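Section 3 – Setting up sanctions screening in Hanilix

Updated 10/03/2024, M. Sugden. Replaces the old sheet pinned in the export office. Bin that one please, the file paths in it are wrong.

For anyone at Desance setting up a new desk or a new user. Assumes Hanilix is already installed and you can log in. If you can't log in go back to Section 2. Legal questions (is this person really covered, can we ship anyway, what does the licence say) go to Ardalan Abbasi, not to the help desk.

## 3.1 Before you start

Have ready:

- your user name and the desk code (Myrtle Benavides gives these out)
- the customer file, saved as CSV. Not a spreadsheet with tabs
- the Clodinell feed key, a long string, comes by post in a sealed letter
- the list of countries your desk sells into

**Caution.** Don't put live orders through a desk until 3.5 is finished and signed. A half set-up desk shows a green tick on everything. The tick means no list was loaded, it does not mean the customer is clear.

## 3.2 Loading the lists

Hanilix doesn't come with any sanctions lists in it. They come down from Clodinell and have to be switched on one at a time.

1. Open **Settings > Sources**.
2. Paste the feed key in the top box. No spaces at the end. It won't tell you about the space, it just says "Refused".
3. Press **Connect**. Wait for the bar to go blue.
4. Tick the lists your desk needs. Every desk ticks the home list. Desks selling abroad tick the lists for those countries as well, plus the combined one at the bottom.
5. Leave **Archive** unticked. It brings back names that have been taken off, and you'll spend the morning chasing people who were delisted years ago.
6. Press **Fetch now**.
7. When it finishes, check the date beside each list. Blank date = not loaded. Do step 6 again.

First fetch is slow. Later ones only bring the changes.

**Note.** Lists change without warning, sometimes the same afternoon a minister stands up and announces something. The news is not the list. If a name is on the radio but not in Hanilix yet, put a manual hold on (see 3.6) and ring Ardalan.

## 3.3 Importing customers

1. **Customers > Import > From file**.
2. Choose your CSV.
3. Match the columns. Hanilix guesses, and it guesses badly on dates of birth. Day first, then month. Check the preview.
4. Surname and given name go in seperate columns. If your file has them in one, use **Split** and then look down the results by eye, it gets double surnames wrong.
5. Put other spellings in **Also known as**, with a semicolon between. Names carried over from Persian, Arabic or Russian can have several good spellings. Put them all in.
6. Company customers: fill in **Owners** too. A firm can be caught through whoever owns it even when the firm isn't named anywhere.
7. Press **Import**.

No more than 400 rows in one file. Over that it stops at the limit and says "Done". Split the file and import the parts one after another, wait for each to finish.

**Caution.** Importing the same file twice makes doubles. There's no undo. Jaqueline Salinas can clear them from the admin side but not quickly. 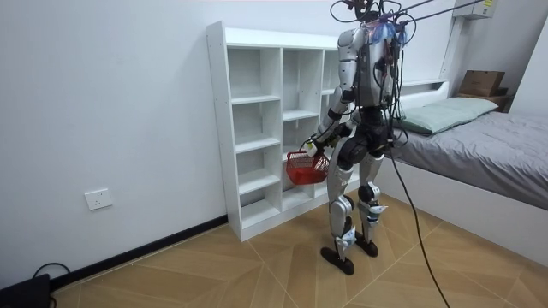
*Humanoid robot next to a white shelving unit, red basket at its hand.*

## 3.4 Match settings

This is the part people get wrong. The match level says how close a name has to be before Hanilix stops the order. Goes from 1 (loose) to 10 (exact).

1. **Settings > Matching**.
2. Set **Persons** to 7.
3. Set **Companies** to 8.
4. Tick **Use other spellings**.
5. Tick **Compare date of birth**. Leave **Require date of birth** unticked. Plenty of list entries have no date at all, and requiring one means they never match.
6. Tick **Ships and aircraft** only if your desk books freight.
7. **Save**. Then close the window and open it again and see that it kept your numbers. Version on the older machines sometimes doesn't.

Do not push the levels up to get fewer alerts. If you're getting too many, say so in writing to Montserrat Nava and she'll look at the pattern. Changes to match settings go in the log with your name on.

**Note.** Country match is separate from name match. A customer can be fine by name and still be stopped for where the goods are headed. Both have to clear.

## 3.5 Test run and sign-off

1. Go to **Tools > Test desk**. The banner turns orange. If it's still grey you are in live, come out.
2. Add a customer called Gallegos Test, any address.
3. Add the same name under **Tools > Dummy list**.
4. Make an order for it and press **Screen**.
5. You should get a red stop with the name and the list it came from.
6. Change one letter in the customer name, screen again. Should still stop.
7. Change the name completely, screen again. Should pass.
8. Print the test report. **Reports > Test > Print**. Two pages.
9. Sign it, desk code in the corner, hand to Montserrat. She turns the desk on.

If step 5 passes when it should stop: lists not loaded, or **Dummy list** not ticked under Sources. Go back to 3.2.

If step 6 passes: match level too high, or the save didn't take. Back to 3.4.

Remove the Gallegos entries from the dummy list afterwards. The next person tests on the same one and gets in a muddle.

## 3.6 When you get a stop

Set-up guide really, but everyone asks.

1. Don't release it. Don't ring the customer. Don't tell them why it's late, in some cases that is itself an offence.
2. Open the alert, read the full list entry, not just the name. Look at date of birth, nationality, address, passport number if there is one.
3. Clearly a different person: press **Not a match**, type the reason. "Different person" isn't a reason. "Date of birth differs, list entry born elsewhere" is.
4. Not sure, or looks right: press **Escalate**. It goes to Ardalan. The order freezes by itself.
5. Payment already in? Leave it where it is. No refunds, sending money back can be a breach as well.

**Manual hold.** Customer record > **Hold** > type what you've heard and where. Holds don't run out, they stay until Ardalan lifts them.

**Caution.** Exemptions and licences are tied to one deal. A licence on last year's order doesn't cover this year's. Scan the paper one and attach it to the order, not the customer.

## 3.7 Daily fetch

1. **Settings > Schedule > New**.
2. Type: **Fetch and rescreen**. Not just Fetch. Fetch alone brings the new names in but never checks your existing customers agaisnt them.
3. Time: before the desk opens.
4. Put the desk mailbox in **Report to**, not your own. People go on leave.
5. Save.

PC has to be on and logged in for it to run. If there's no report in the mailbox in the morning it didn't run, do it by hand before the first order.

Admin settings are in Section 4. Feed key expired or letter not turned up: Myrtle.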